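Gustwood Electric Steamer Pot

I've had this little steamer on my counter since August and I'm still not tired of it! The body and the tray are stainless steel, the lid is clear glass (so you can peek without letting the steam out), and it plugs in anywhere.
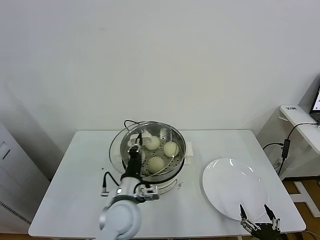
Buns are what I use it for most, usually three at a time for breakfast, nearly 20 minutes from the fridge. Leave a gap between them, they puff up! Wipe the base with a damp cloth, never dunk it. Questions about spare lids go to Arif Haque in our shop.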